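Chapter 5
Contracts, Registration and the Transfer of Players

By the end of this chapter you should be able to explain what a club buys when it pays a transfer fee, describe the difference between a contract and a registration, and read a simple player agreement.
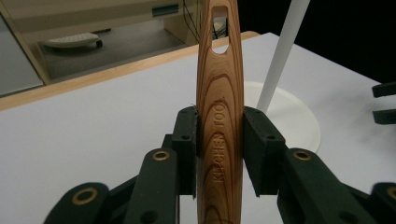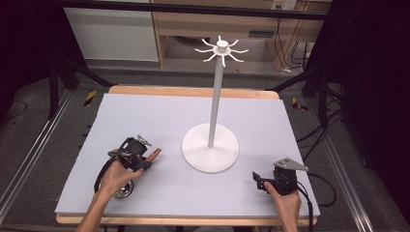
Figure 5.1 A wooden utensil (first picture) and a white stand with curved hooks (second picture)

5.1 What is being sold?

People often say that a club has "bought" a player. The word is handy but it hides what takes place. A player is an employee. He or she has signed a contract with a club for a set length of time, and the club has registered the player with the league so that the player may appear in matches. When another club pays a fee, it is paying the first club to end that contract early and to release the registration.

It follows that the fee depends heavily on how long the contract has left to run. A midfielder with four seasons remaining can be expensive. The same midfielder with a few months remaining may cost very little, and once the contract has expired there is usually no fee between the clubs at all. Rules for younger players can be different – see Section 5.4.

5.2 The case of Fabian Auer

We will use one case throughout the chapter. Fabian Auer was a winger at Tivier, a mid-sized club with a small wage budget. In September, with nine months left on his contract, he was offered a new deal on the same basic wage. His agent, Nabila Teoh, asked for a signing bonus and a release clause. Tivier agreed to the bonus and refused the clause. The talks stopped there.

Drisent, a larger club in the same league, had followed Auer for over 12 months. Its sporting director, Ingeborg Hubmann, had two choices. She could make an offer to Tivier in the winter window, or she could wait until the summer and sign him with no fee. Waiting would save money on the fee, but other clubs would be free to talk to him as well, and a player who arrives without a fee often expects a higher wage.

Tivier had a choice to make too. A low offer in the winter was worth more to its accounts than nothing in the summer. Against that, the head coach, Inmaculada Aranda, had started Auer in 11 league matches and did not want to lose him with half the season still to play.

Keep these positions in mind as you read. The question of who was in the stronger place does not have one answer. It changed as the season went on.

5.3 Terms used in this chapter

Free agent – a player who is not under contract to any club.

Release clause – a term in a contract that sets a fee at which the player may leave.

Registration – the record, held by the league, that allows a player to appear for a given club.

Sell-on share – a part of any later fee that is owed to a former club.

Window – a period in which registrations may be moved from one club to another.

Before you go on

Write a short note, no longer than a page, from Hubmann to the board of Drisent. State whether the club should bid in the winter or wait. Give the likely cost of each course in general terms and say what could go wrong. Keep the note, as you will be asked to revise it at the end of Section 5.6.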